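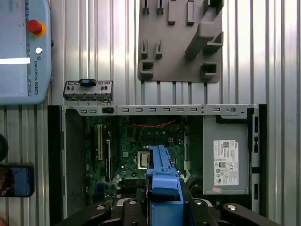
COMUNICADO DE IMPRENSA

Clube de Robótica Enwood leva desmontagem de computadores à final do Desafio Skikine

Equipa de alunos do secundário e do profissional programa braço robótico para trabalhar dentro de caixas de computador. Final em abril, entrada livre a partir das 14h30.

Para divulgação imediata

O Clube de Robótica Enwood está na final do Desafio Skikine, competição escolar de automação aplicada à reciclagem. Projeto chama-se Paracha. Objetivo: pôr um braço robótico a desmontar computadores de secretária em fim de vida, peça a peça, sem estragar o que ainda se aproveita.

Candidataram-se 201 alunos, de escolas de todo o país. Chegam à final seis equipas. A do Enwood é a única com alunos do 10.º ano.

O que faz o Paracha

O computador entra na célula já sem a tampa lateral, deitado, com a placa-mãe virada para cima. O braço, da Universal Robots, aproxima-se por cima. Na ponta leva uma garra de dois dedos e uma câmara pequena, montada junto ao punho, que dá à equipa a vista de trabalho: placa, slots de expansão, socket do processador, fonte de alimentação do lado direito. A partir daí o programa escolhe o ponto de aproximação e a ordem das operações.

A peça azul que se vê na garra, a entrar na caixa por cima da placa-mãe, é desenho dos alunos. Vai na quarta versão. As três primeiras batiam no rebordo da caixa ou tapavam a câmara.

Na parede da célula, em chapa canelada, está o painel cinzento dos suportes de ferramentas. A consola de programação fica ao lado, com o botão de emergência sempre à mão. Regra do clube: ninguém mexe no braço sozinho, e quem está na consola não faz mais nada.

"Começámos por querer fazer tudo. Tirar memórias, placas, ventoinha, fonte, cabos. Em duas semanas percebemos que os cabos iam dar cabo de nós", conta Shahzad Swati, professor responsável pelo clube. "Um fio fino a atravessar a placa e o robô já não sabe o que fazer. Passámos o segundo período quase todo nisso e ainda bem, foi onde eles aprenderam mais."

Números do projeto

265 horas de trabalho na oficina, registadas pelos alunos no caderno da equipa
1,000 euros de orçamento para materiais, limite fixado pelo regulamento e igual para todas as equipas
Nove alunos, do 10.º ao 12.º ano
Braço cedido à escola pela Druvmont até ao fim do ano letivo

A prova

Cada equipa recebe três computadores que nunca viu. Marcas e formatos diferentes, sorteados na hora. Tem 40 minutos. Pontua cada componente retirado inteiro e pousado no tabuleiro certo; desconta cada intervenção humana. Parar o robô no botão de emergência não desconta nada, alteração ao regulamento pedida por várias escolas e que a organização aceitou este ano.

Pontuação máxima: 1,000 pontos. Há ainda um prémio separado para o melhor caderno de equipa, onde contam os erros documentados e não só os resultados. O Enwood concorre aos dois.

O júri avalia também a segurança da célula e a explicação do projeto, feita pelos alunos em cinco minutos, sem slides.

Quem faz o quê

A equipa dividiu-se em três grupos: visão, garra e movimentos. De quinze em quinze dias trocam todos. Deu confusão ao princípio, com ficheiros guardados em sítios errados e uma versão do programa perdida para sempre, mas o professor não quis abdicar da ideia.

"Quero que qualquer um deles possa ir à consola no dia da final. Se um adoece, a equipa não pára", diz Shahzad Swati. "E há alunos que entraram para programar e descobriram que gostam é de desenhar peças. Isso não se sabe à partida."

Os computadores de treino foram entregues por famílias e por serviços da zona. Discos rígidos retirados à mão antes de qualquer caixa chegar à célula, e devolvidos aos donos. O clube continua a aceitar equipamentos, de preferencia caixas torre completas, com fonte. Portáteis não, por enquanto. Monitores também não.

Depois da final

Os desenhos da garra e o código ficam disponíveis para outras escolas, gratuitos, na página do clube. Falta acabar a documentação. A equipa prevê publicar tudo antes das férias de verão.

Está também combinada uma tarde aberta na oficina para turmas do 9.º ano, com demonstração do braço e uma bancada para quem quiser desmontar um computador à mão, com chave de fendas, e comparar tempos. Inscrições através dos directores de turma.

Para os jornalistas

A final realiza-se em abril, no pavilhão da escola anfitriã do Desafio Skikine. Provas a partir das 14h30, entrega de prémios às 18h00. Jornalistas podem entrar às 13h30 para ver a montagem e falar com os alunos. Menores só são fotografados com autorização dos encarregados de educação, as folhas estão à entrada, pede-se que confirmem antes de fotografar.

Visitas à oficina antes da final: possíveis, ao fim da tarde, com marcação prévia. Não é permitido entrar na zona da célula com o braço em funcionamento. Imagens em alta resolução e video da câmara do punho enviados a pedido.

Contacto: Shahzad Swati, Clube de Robótica Enwood, através da secretaria da escola. Respostas mais rapidas depois das 17h00, quando acabam as aulas.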